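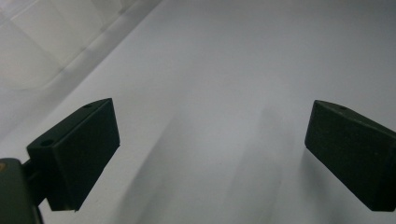

A **work surface** is the flat, level area on which household tasks such as folding, sorting, wrapping and packing are carried out. It may be a table, a counter, a desk or simply the top of a low cabinet, and most homes have more of them than their owners would think to name. White has long been a favorite finish, and a broad, smooth white top with nothing set down in the middle of it gives a good idea of why people are fond of the color — small items are easy to find against it, and the eye has a place to rest between jobs.

## Use in the home

The work surface is at its most useful when part of it is kept clear. Writers on housekeeping often speak of the "landing space," meaning the open patch where a thing can be put down while its owner decides where it belongs. Sachiko Yokoyama, in her long and affectionate household manual *The Open Table*, gives 2 chapters to the subject and comes back to it many times in the remaining pages (the book runs to 251 in all). She advises her readers to clear the center first and let the edges wait, a habit she says she picked up from her years of packing parcels in Kamata.

## Surfaces and finishes

Smooth tops wipe down quickly and let paper and cloth slide freely, so they suit wrapping and folding very well. Textured tops hold things in place a little better, though crumbs and dust do tend to settle into them. Pale colors show spills at once, which some households welcome and others find tiresome! Dark tops are more forgiving of ink and coffee, but they show lint and fingerprints, and a black button dropped on one can take a good while to find.

## Care

Everyday care is a soft cloth, warm water and a drop of mild soap, followed by a dry cloth. Gritty powders can dull a smooth finish over time. Masaru Tsuchiya's Bornville lectures on home upkeep, given each July, recommend lifting objects to move them — dragging a heavy pot or box even a short way can leave a mark that no amount of wiping will take out.

## See also

- Countertop
- Folding table
- Packing bench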